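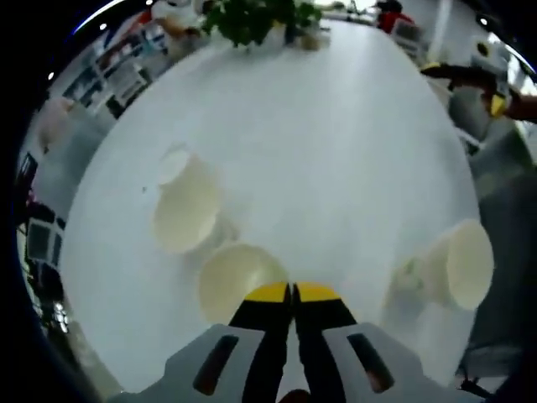 Posted in: Open Data > Food & Drink > Water

vesent-tapwater README

Taste scores for plain tap water, Hunetow and the villages out toward Tratgate. One row per cup tasted. CSV, no license drama, see bottom.

Status: usable. Still fixing the street names.

What's in it

1,000 rows. 17 taps, 37 tasters. Not every taster did every tap, people had buses to catch. Main file is tastings.csv, the other one (taps.csv) is just the lookup for where each tap is and what the plumbing looks like.

Columns in tastings.csv

row_id - integer, no meaning
tap_code - matches taps.csv
taster_code - random, not in order of anything
score - 0 to 10, whole numbers only. 0 is "would not swallow"
chlorine - none / slight / strong
metal - same scale
earthy - same scale. Added late, blank for the whole first session
temp_c - temperature at pouring, kitchen thermometer
ran_first - seconds the tap ran before filling
note - free text, typed as written down, spelling left alone

Columns in taps.csv

tap_code, area, building_type, pipe (copper / plastic / lead suspected / dont know), softener (y/n), filter (y/n)

Where two pipes meet behind a wall I put whatever the owner told me. So treat pipe as hearsay.

How the tasting went

Water drawn the same morning, kept in glass bottles with the tap code on the cap. Fridge until noon, then out on the counter. Poured out of sight. Tasters got one cup at a time, wrote a score, had a bite of plain cracker, next one. No talking till the round was over, mostly kept to. 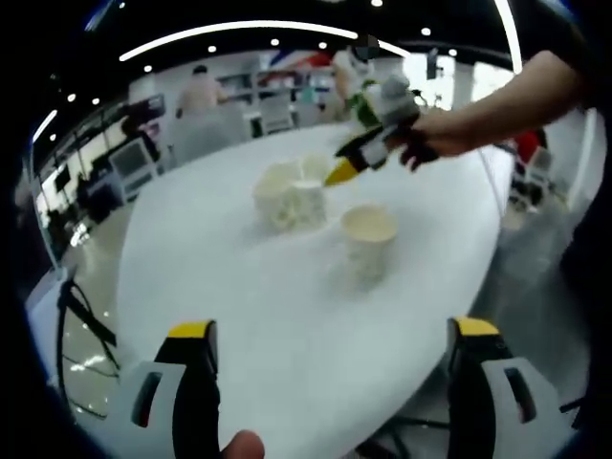 Three paper cups together and a single one lower right.

Scores drop a bit after the fifth or sixth cup in a round. You can see it if you sort by row_id inside a taster. I did not correct for it. If you want a correction use the repeat pours, every round has one tap poured twice and tasters weren't told.

Repeat pours have the same tap_code and an R at the end. STRIP THE R before joining to taps.csv or you lose them. Yes this should be its own column. Next version.

Known problems

- 107 rows have no temp_c. Thermometer battery. Don't fill with the mean, the room got warmer thru the day.
- Tap T09 is an outside tap on a garden hose fitting. Scores are awful. Leave it out of any area average.
- Wyss Lane and Wyss Court are mixed up in the area column in places. Working on it.
- chlorine "slight" got used for everything by a couple of people.
- Two rounds ran on a Saturday when the Hunetow main was being flushed. Marked "flush" in note.

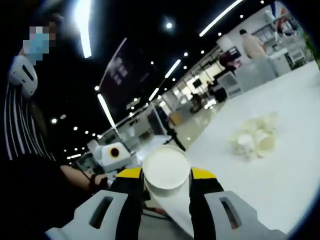
Also the softener column. Some owners said no and then there was a softener under the sink. I changed those to y and put "seen" after it, so the column has three values, y, n and "y seen". Annoying, sorry. A startswith check does the job.

What it's good for

Teaching joins. Messy survey practice. Arguing with your neighbor about filters. Filtered taps score higher on chlorine but metal is all over the place, have a look.

What it is not good for

Safety. Nothing was lab tested. If your water smells wrong call the utility, do not look it up in here. Also not a fair picture of the whole town, it's whoever said yes.

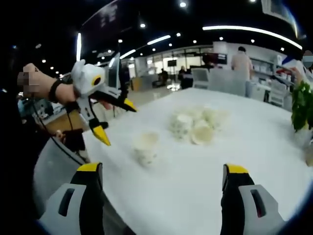
Hand with a black wristband, by the table.

Loading

UTF-8, comma separated, quotes around note only. Excel eats the leading zero on taster_code so import that as text.

License

Do what you like, say where it came from (Vesent tap water tastings). Don't try to work out who the tasters are.

Changes

v3 - earthy column added to the docs, it was in the file allready
v2 - June, second batch of taps
v1 - first upload

Comments (4)

guest: is the score for T04 meant to be blank in the last few rows?

maintainer: no, my bad, paste error. Fixed in v3, redownload

guest: Used this with my stats class, the R suffix got every single one of them. Please keep it in!

guest: any chance of bottled water as a baseline? even the cheap stuff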